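## About Plilach

Plilach began with a lunch problem. Two of us had rented a workroom with one table, and we needed that table for both building and eating. We still do. There are more of us now, and the table has not grown.

What we make is activity plans for toy bricks: small projects that schools, libraries and patient grandparents can run on a single tabletop. Every plan fits on one sheet of paper. Every plan uses 26 bricks or fewer, and we are strict on this, having met people who were handed a box of a thousand and told to be creative. (They built a wall. It is always a wall.)

### The room

We are upstairs at Pirnerine, a former dry goods warehouse that now houses several small firms and one very slow elevator. Our corner came with white walls. They lasted a week. The bullfinch wallpaper went up after a vote that was closer than anyone now admits, and visitors tend to remember it longer than they remember us. Snow in June takes some getting used to -- after a while you stop reaching for a sweater.

The yellow pot in the corner does oatmeal, soup and, on bad days, eggs. It is the only kitchen equipment we have that everybody respects. The bricks get the rest of the table, and the working rule is that nothing plastic goes in the pot and nothing edible goes in the brick box. We have had good luck with the first half.
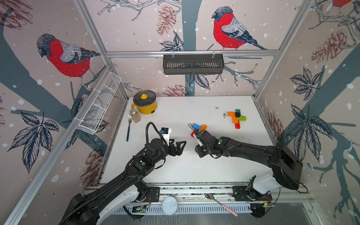 Yang wrote in to ask whether all this means our plans are tested by people eating lunch, and if so, whether a class of second graders with clean hands and a full 40 minutes should expect to do better. Yes to the first part. On the second, we would say the hands won't stay clean, and please tell us how the 40 minutes went.

### How a plan gets made

Someone has an idea, usually a shape. We like flat shapes to start with, crosses and corners and letters, because a child can see at a glance whether the thing matches the sheet. Towers come later. Towers are exciting, but they fall on the neighbor's work and then you are running a different kind of activity.

The idea gets built, taken apart, and built again by a person who wasn't listening the first time. If that person gets stuck, the sheet is wrong. We used to argue with the person. It took 9 drafts of our first bridge before we gave that up.

Then there is the color question. Our plans never ask for a color when any brick will do, and the sheet says so in large type. It saves a great deal of shouting over the red ones.

### Tidying

We teach tidying as part of the plan, so it seems fair to report on our own. The baskets and shelves are up off the table on purpose, and things do go into them, eventually. Bricks that are joined together may stay out overnight. Loose ones are supposed to go home to the box. Forks are supposed to go home too.

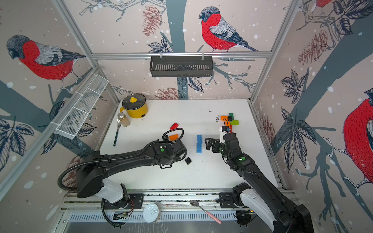

Crumbs are handled with a brush at the end of the day, by whoever complained of them last. The system has made us a very tolerant group. Spices are allowed to live next to the pot permanently, after a long stretch of putting the jar away and getting it out again before the soup was even warm.

### Where the plans go

Most of them reach classrooms through Dritia, our printer and distributor, who puts the sheets into folders and talks us out of fancy paper. Single sheets can be ordered from us directly. We answer letters ourselves, generally after lunch, when there is somewhere to put the paper.

Visits are welcome if you write ahead. Take the stairs.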